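Small boards, big fun? Show us your mini draughts variants
Board Games > Abstracts and Traditional

quillfeather
Posts: 328
Right, I need to gush somewhere and my family have stopped listening. I've spent most of March playing draughts on tiny boards and I can't believe how much game there is in them! It started when our club at Itham had a quiet Sunday and we were left with half an hour before the hall closed. Too short for a proper game, so we marked out a small grid on card, put a single row of men each side and off we went. We got through 14 games before they turned the lights off on us.

Rules as we play them: ordinary English draughts moves, captures compulsory, kings move one square either way. First to run out of moves loses. That's it. It's fast and mean and I love it.
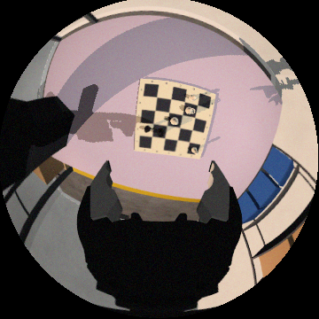
The odd-numbered sizes are where it gets interesting, I think. On five by five you can have all four corners dark, so both players get the same shape of back row, three squares wide, and the side squares turn into little hiding places. Go up to six by six and it feels like normal draughts again, only cramped. Has anyone else tried these?

marrow_king
Posts: 2,606
Tried it, got bored of it, sorry. Five by five has thirteen playing squares. You can very nearly hold the whole thing in your head, and once one of you does, the other might as well put the kettle on. Six by six is the smallest I'd bother with.

tansy
Posts: 300
Oh come on, you could say the same about noughts and crosses and children still have a lovely time with it! I've been teaching my two on a small board and it's perfect – they see the forced captures straight away because there's so little else to look at. On the full board they just shuffle men up the sides and hope.

quillfeather
Yes, exactly this! And marrow_king, have you tried it with free placement? Woseo rules, we call it, after the café where somebody came up with it. You start with an empty board and take turns putting your three men down anywhere dark, then play on from there. No two openings feel alike.

marrow_king
I haven't, and I'll admit that sounds better. What stops the first player grabbing the middle square every time?

quillfeather
Nothing stops them, but it's not as strong as you'd expect. A man in the middle can be jumped along either diagonal, so you've got to spend your other two guarding it. I lost five in a row that way before I learned.

hobnail
Can I put in a word for Proltau? It's a stacking game, so a captured man goes underneath yours instead of off the board. Wonderful on a small grid because the stacks get tall and silly very quickly. You do want flat pieces that sit well on each other. Old coins do the job.

tansy
Coins! Why did I never think of that. Does a stack move as one?

hobnail
It does, and whoever's on top owns it. When a stack gets jumped only the top piece is taken, so your prisoners can come back to life. Cue shouting.

marrow_king
All right, I gave the free placement version a go against my brother last night. Seven games, four to him. I still say the second player is better off, but I'd play it again, and I'm not giving up on six by six.

quillfeather
Ha, I'll take that! I think you're wrong about second player though. Try putting your first man on an edge and leaving the middle alone, then tell me how you get on. I'm going to do a Sugiyama board next, the one with the two missing squares, if I can find where I wrote the layout down.

hobnail
Please post it when you do. I've only ever seen it with one missing.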